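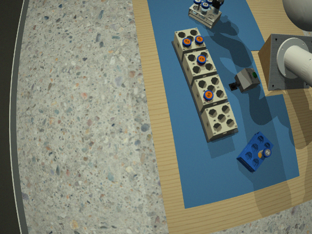 Recording your own episodes in Tavden takes patience, and I'd set aside a whole morning for your first batch. The policy I trained on Jorkness data wanted 225 good runs before it stopped fumbling caps, so settle in. Load the sorting scene and pick a start layout. I like the one with the long cream rack running diagonally across the blue mat and a few orange-capped vials in it, with one module left empty — lots of room to vary things later.

1. Set the recorder to both views, overhead and side.

2. Jog the arm until the gripper hangs over the tube you want, fingers open.

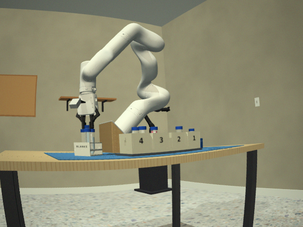

3. Press record, wait 2 seconds, then come straight down. The pause gives the trimmer a clean start.

4. Close, lift, and move to the target at one steady speed.

Note: if you change your mind halfway, scrap the run. I kept a bunch of wobbly ones early on and the model learned my wobble!

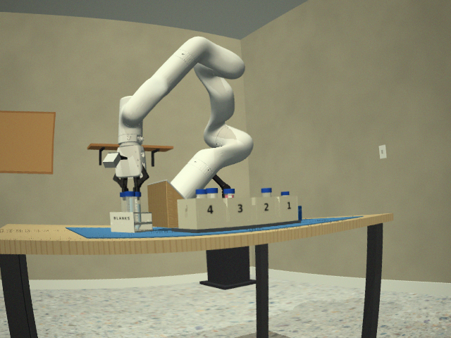

5. Release, back off, and stop recording. Tag the run "keep" or "drop" right away, while you still remember it.

6. Shuffle the start layout after every 7 runs.

Caution: Wurlow stops saving at 2,000 frames per run and gives no warning. Long runs lose their endings.
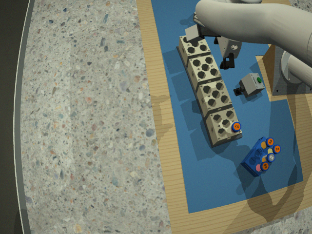 Written by Shirazi

7. Play back the overhead view before you export. I check that the caps and the fingers stay easy to see through the grasp — the arm's shadow can fall right across the mat, so look there too.

8. Export the kept runs to a new folder. Leave the dropped ones where they are.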